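Notebook – packing bench, waste and offcuts
May 28, 2022

Right, I said I'd write up the table clearing properly this time instead of leaving a sticky note, so here goes. It's mostly about rubbish. Sorry in advance to whoever reads this looking for the adhesive results, they're in Babatunde's book (the one with the Starnix sticker on the front).

The background, for my own memory in September when I've forgotten all of it: we get through a silly amount of crumpled paper and foil trays at the packing bench, and they end up in the same bin, and then someone has to pick them apart again before the Costarine collection. Paper goes in one sack, foil in the other. Last month the collection slip said 346 pieces of mixed material, which was a bit embarrassing, and Babatunde Adeleke said very politely that we might like to sort as we go. So we're looking at how the long white table gets cleared and in what order things ought to go in the bin.

First thing I wanted to settle was where stuff should sit before it gets binned. My feeling is the right-hand end, close to the big beige bin, so it's a short trip and you aren't carrying bits of paper across the whole table. The blue tray stays on the left and is NOT for rubbish, whatever has been found in it before.

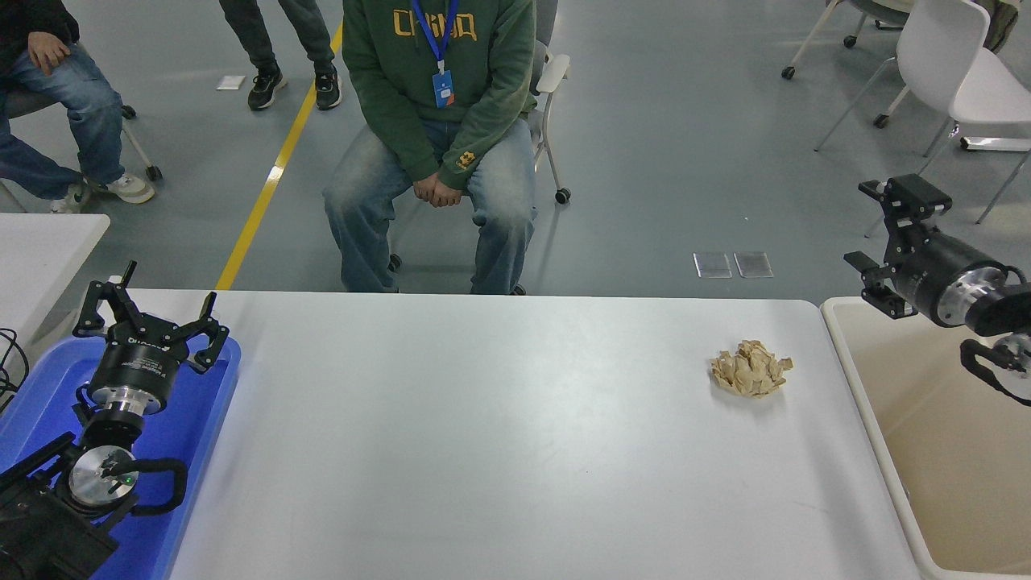 I also had a long think about how tightly the paper should be scrunched. A tight ball is easy to get hold of but it rolls, and if it rolls off the back it goes under the chairs and stays there until somebody sweeps. A loose wad stays put much better, though it has flaps sticking out all over and you can end up pinching one flap and tearing it off. I like the loose one more. Babatunde prefers tight. We went back and forth on this for far too long and I still think I'm right!

The paper is the tan packing stuff from Olaniyan, by the way, the cheaper roll. It holds a crease nicely. The old Porer paper used to spring open again as soon as you let go of it, and I can't say I miss it. There are 3 rolls left on the shelf and I've asked for more.

Foil is the other headache. The trays look sturdy and then you take one by the rim and the whole side folds in. That doesn't matter much for the waste sack, but a squashed tray likes to catch on the lip of the bin and hang there, and then the next thing lands on top of it. So I've written down an order, to be tried by everybody for a fortnight:

1. Anything that can be used again comes off the table first and goes back on the shelf, not in the blue tray.

2. Foil next. Take it by the long side, keep it level until it's well over the bin, then let go. If it's caught on the rim, push it in before you touch anything else.
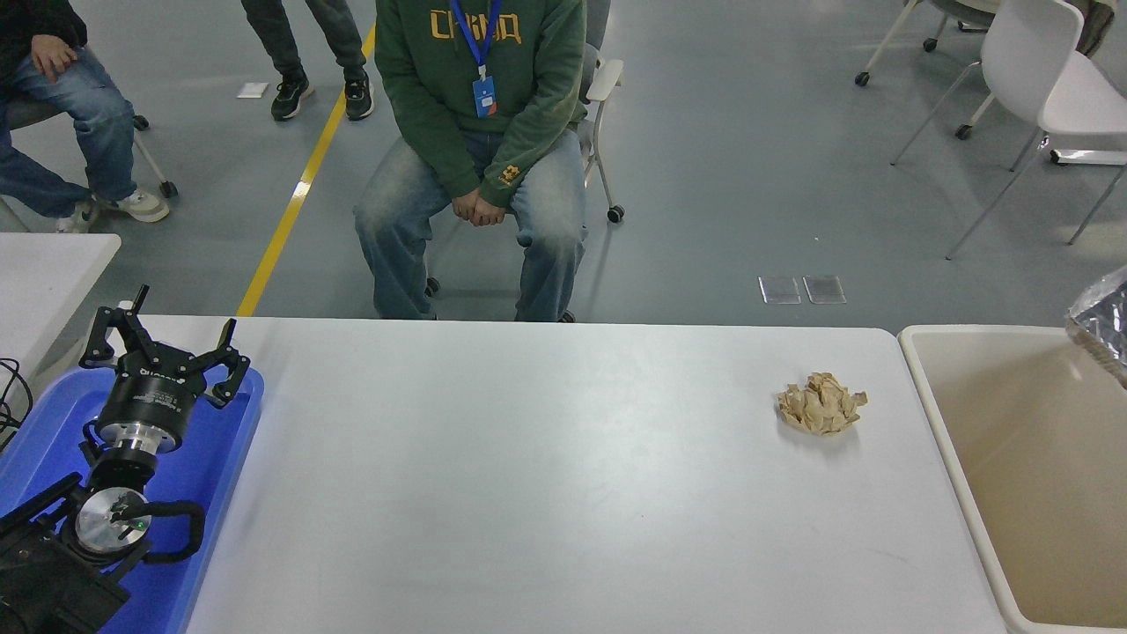 3. Paper last, one wad at a time. If there's food or glue on it, it goes in the general waste by the door.

4. Wipe the table down, whole length, including the right-hand end that everyone misses.

I gave myself 20 minutes for a full clear and wipe, and I reckon it could be 8 once the order is a habit. Moving the bin nearer would help too – at the moment there's a gap you can drop things down, and I have dropped things down it (one tape measure, my good pencil). Could we push the bin right up against the table end? I'd like to try it before we go buying a different one. It's a decent bin, nice and wide and low enough to see into.

For setting things out again, start with the foil tray lengthways to you, so its long side runs away from the front edge, and put the paper beside it on the bin side. Leave enough of a gap to get your fingers round each one. When they're touching you pick up both, every single time, and we're back to mixed material.
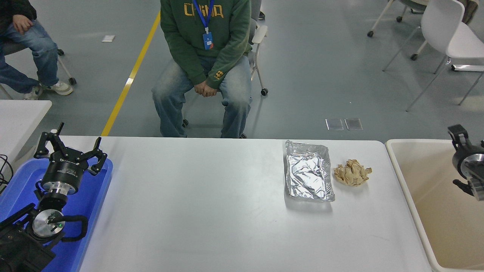

Foil tray and paper set out on the long table, paper on the bin side.

Still to sort out: labels for the two sacks (big ones, please, the last lot were unreadable), a hook for the cloth, and whether Costarine will take foil with paper labels still stuck on. I've left them a message about that. Babatunde has the spare sacks under his desk if we run out, and the key for the outside store is back on its nail.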